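Workshop notebook — January, bench two, started 9:40

Continuing with the soap question from before the holidays. Femke Cuypers asked me to write it down properly this time, because my last notes were only numbers on the back of a delivery slip and she could not read them. So I write slower.

The problem is still the same. The bars from the Jerdale mould come out well, they look good on the shelf, and then after some weeks of drying they get a pale dusty layer on the top face. Customers think it is old soap. It washes away with the first use, but people don't buy soap which looks old. Ásdís Ingvarsson thinks it is soda ash and I think she is right, at least for most of the bars. For the bars with clay I am less sure.

What I did today. I made one batch of our plain recipe, the same as always: olive oil, coconut oil, a little castor oil, lye solution at the usual strength. I divided it in the pot in two halves before pouring. The first half went in the mould and stayed open to the air, as we have always done. The second half I covered with a sheet of baking paper directly on the surface and then put the wooden lid and the old blanket on top. Both moulds are on the same shelf, next to each other, so the draught from the door should be equal for both. I put a label on each with pencil, since the marker went away last time from the oil.

Temperature of the oils when I mixed was 30 degrees. I know Ásdís likes it warmer. I kept it low on purpose, because the white layer was worst in the batches we made cold, and I want to see it clearly. If I make the soap in the best conditions I learn nothing about the bad ones.

The trace came slowly. I used the stick blender in short bursts and stirred by hand between them, and I waited until the line from the spatula stayed on the surface. In the November batches I think I poured too early. My notes from that time say only "thin but ok", and now I do not know what I meant with ok.

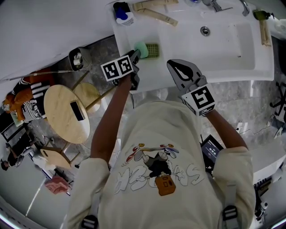

Then there is the matter of the dish, and it belongs in the same entry, because the complaints that come back to us are mostly mixed together. People write "the soap went bad" and they can mean the dust, or they can mean that it became soft and slimy in the bathroom. These are two different faults. The dust is ours. The slime is partly ours and partly the place where the bar lies between uses. A bar that stands in its own water will become soft, also if it is cured very well.

I have now three old bars lying on the windowsill to compare: one on a flat saucer, one on a dish with ribs, and one on the small rack from Hoekstra. All from the same batch, all cured for 4 weeks. I make them wet under the tap in the morning and again before I go home, with the same turning in the hands as well as I can manage. The one on the saucer has already a soft underside, I can press my nail into it. The ribbed dish leaves lines in the bar but the soap between the lines is firm. The Hoekstra rack is the best until now, only it is difficult to clean, the soap dries in the corners and must be picked out with a toothpick.

14:15. Checked the moulds. The covered one is clearly warmer, I can feel it through the side. The middle is darker than the edges, so it has begun to gel. The open one is the same colour all over. I did not lift the paper. I wanted to, but I did not.

Something about weighing. The small scale from Fulard drifts. I put the same brass weight on it before and after the batch and it showed 2 grams of difference. For the oils this is nothing, for the lye it is not nothing. Until we have it repaired I will weigh the lye on the big scale, and please would everybody else do the same. I put a note on the Fulard scale, but notes fall off in this room.

Femke asked also if we could spray alcohol on the surface after pouring, as the people from Zameo recommended in their leaflet. I have tried it once, last spring, on a tray of 80 small guest soaps. It helped, but I sprayed from too near and it made small craters in the top, and I had to plane every piece. I don't say no to it. I would like to know first if covering alone is enough, as baking paper is cheap and does not need the window open.

Questions still open for me:

— Does the layer come in the mould, or later on the drying rack? I have always seen it only on the rack, but I was not looking in the mould.
— Is the water from our tap a part of it? For the next batch I take distilled water and change nothing else.
— The clay bars. The layer there feels more like powder and it does not dissolve so quickly when I rub it with a wet finger. Possibly only clay.

To do: unmould both halves when they are firm, cut, and lay the bars in two rows on the rack with the cut side up. Mark the covered row with a pin. Ásdís will look at them without knowing which row is which, and she will sort them from clean to dusty. I write her result on the next page, also if it goes against me.

Blender head is cleaned and hanging on its hook. Gloves size M are nearly finished, please order.

Recent entries
Castor oil, how much is too much
Cleaning the Jerdale mould without scratches
Drying rack moved away from the door
Guest soaps: planing and stamping
Lye storage, new lids
Comparing three soap dishes, first week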